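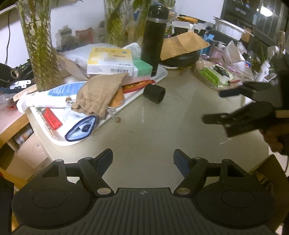 A countertop is a flat, raised work surface, found mostly in kitchens, shops and workshops. People use it standing, so its height matters more than its length. It must leave free room for the hands, as when a tool is held over it and another reaches in from the right. In the town of Wuvamberg, the old counters were 70 cm high — too low for most adults.
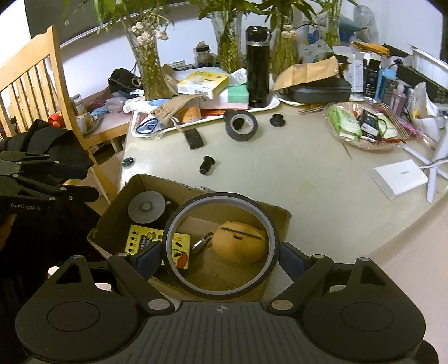
Photo: Lensa Feyisa

Tables serve for the work which is done sitting, for example sorting or packing of a box.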